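Robots and Everyday Work
Handout 6: Can machines do chores yet?

Keep this with your reading packet. We will use the task breakdown in section 2 for the written assignment, so bring it to the next meeting as well.

1. The question

When people ask whether robots can do housework, they usually have a whole job in mind: tidy the bedroom, do the dishes, put the shopping away. The machines we study in this unit are tested on much smaller pieces of those jobs. A small piece can be stated in one line, such as "lift a basket from the floor and set it on a cabinet."

A dishwasher is a robot in a loose sense. It does one chore well inside a sealed box where everything has a fixed place. A humanoid is asked to work in the open room, with the furniture left where a person would put it. That difference matters more for this course than the shape of the machine.

2. Breaking down a basket lift

Written out for a machine, the one-line task gets longer:

Find the basket and the cabinet.
Move the hand to a part of the basket that can be gripped.
Close the fingers without tipping the basket.
Lift, and keep it level enough that nothing falls out.
Place it with its whole base supported.
Let go and clear the fingers from the mesh.
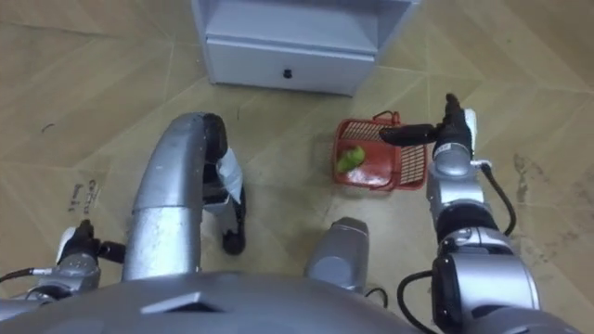 Most of the difficulty sits in steps two and three. A thin handle is easy for a person, who feels it touch the palm and adjusts. A gripper working mainly from camera input has to be in the right place before it closes. Slatted walls add a second problem – a fingertip can slip into an opening and catch there.

Step four is about balance, both of the load and of the robot. A light basket held at arm's length still pulls on the shoulder and shifts the weight of the body. A machine on legs has to correct for that.

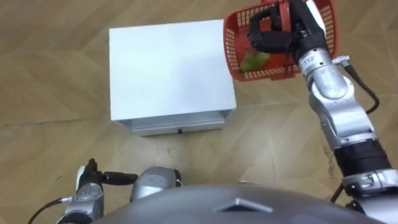

Contents matter too. One loose item can roll to one side and change how the basket hangs. People correct for this without thinking about it. In the assignment, say which steps would change if the basket were full, and which would stay the same.

3. Reading the trial figures

The Koivisto exercise sheet lists 970 attempts at tasks of this kind, of which 921 were marked complete. That is nearly 95 percent. Before you quote the number, ask three things. Was the basket always the same one? Did a person reset the room between attempts? What did "complete" mean – on the cabinet, or on the cabinet with the hand clear?

A household would notice the other 49. If a helper dropped the laundry once in every 20 loads, most of us would go back to carrying it ourselves.

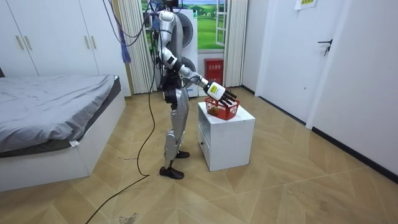 Krešimir Đorđević
Course instructor, Robots and Everyday Work

Shop floors are a different case. At a packing bench the parts arrive in the same tray, the lighting is steady, and a failed pick can go to a reject bin. The same success rate may be useful there. Compare the Rurkutham bench study from October with the bedroom tasks above, and note how much of the room had been arranged for the machine.

4. Two hands

Many chores need one hand to hold and the other to work. Others need both hands busy with separate things. Planning for two arms means keeping them out of each other's way and deciding which one moves first.

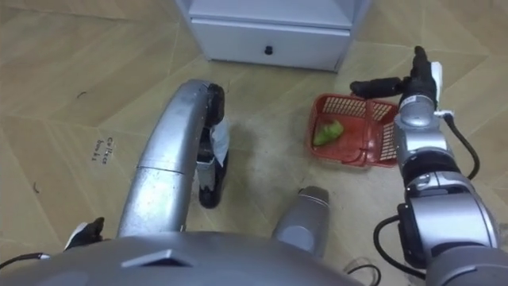 5. For the assignment

Choose one chore you did this week. Write it as steps, in the manner of section 2, with no step longer than one line. Mark the step where you think a machine would fail most often and explain why in 100 words. Ojārs Paulauskas will take questions in the discussion section.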